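Restari: a word list and recipe set for home fermenting

README, version of 2022-07-21

Restari is a collection of 500 home fermenting recipes, typed up from handwritten cards and tidied into one plain table. Sauerkraut, kimchi, kefir, ginger beer, sourdough starters, hot sauce, pickled green beans, it's all in there! If you've ever wanted to compare how much salt different families put in the same crock of cabbage, you're going to have a lovely time.

The cards came from kitchens across Victoria and Tasmania. Solange Prado collected most of them, and Dirceu Nogueira did the bulk of the typing over one very long February (thank you, Dirceu).
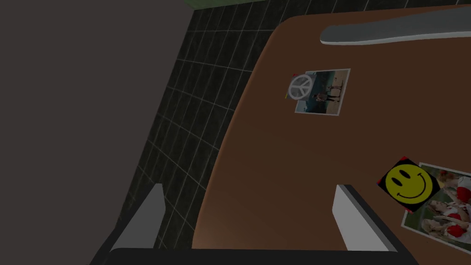 What's in the folder

recipes.csv: one row per recipe
ingredients.csv: one row per ingredient, linked by recipe_id
words.csv: 104 regional names for vegetables, jars and tools, with the plain English beside each
notes/: the cooks' own remarks, one text file per card

Columns in recipes.csv

recipe_id: a short code, such as naneck-019
title: exactly as written on the card, spelling and all
base: cabbage, milk, tea, grain, chilli, fruit, other
salt_pct: salt as a percentage of vegetable weight, blank if the card doesn't say
days_min and days_max: the time given on the card
temp_note: free text, because "behind the heater" is hard to turn into degrees
batch: which of the three batches the card came from
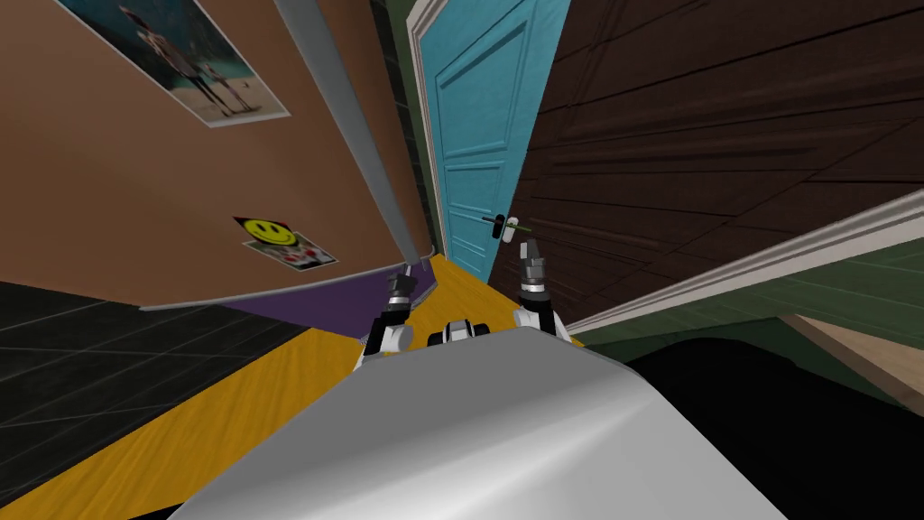
The three batches are called Naneck, Dritska and Moroz. Naneck is the biggest and the neatest. Dritska is nearly all dairy, and it has the best kefir notes I've ever read, pages of them. Moroz is the odd one, full of cold cellar pickles and apple ferments, and the handwriting is wild. We left 19 Moroz cards out of this version while Zuleica Miranda works through the smudged bits.

Units

Weights are in grams and volumes in millilitres. Where a card used cups we took the Australian cup of 250 mL, and the original wording is kept in the amount_raw column so you can check our sums. A "handful" stays a handful. 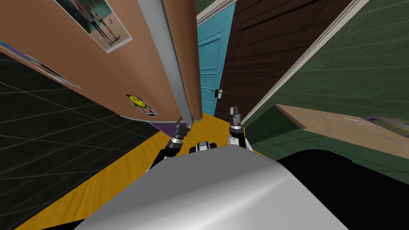 Salt caused the most arguments. Some cooks weigh it against the cabbage alone and others against the cabbage plus water, and the two give quite different numbers. The salt_basis column in ingredients.csv records which one was meant. If it says "unsure", please treat it as unsure! There's plenty to enjoy in the other rows.

Known problems

- Titles repeat. There are 25 recipes called simply "Kraut", so always join on recipe_id.
- Accents went missing from a few names in the Dritska batch. Marloes Van Leeuwen is putting them back.
- The days columns mix time on the bench with time in the fridge wherever the card did.
- Recipes haven't been checked for food safety. They're a record of what people wrote down, so follow current local advice before you eat or share anything made from them.
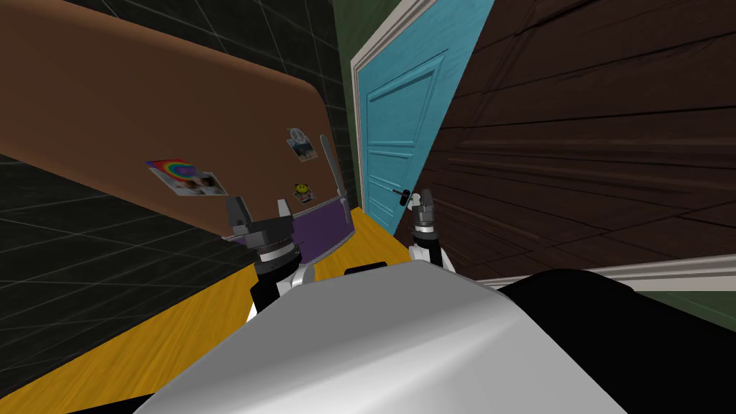 Using and sharing

You're free to use, change and pass on the tables, as long as you credit the Restari recipe set and keep the cooks' remarks unedited. Quoting a single recipe in a newsletter or a class handout is fine too, and we'd love a copy.

Corrections and new cards

Send fixes to Tarcísio Xavier with the recipe_id and the column name in the subject line. New cards are very welcome, especially anything with rye, beetroot or native fruit. A clear scan of both sides is best, as the good stuff is so often scribbled on the back.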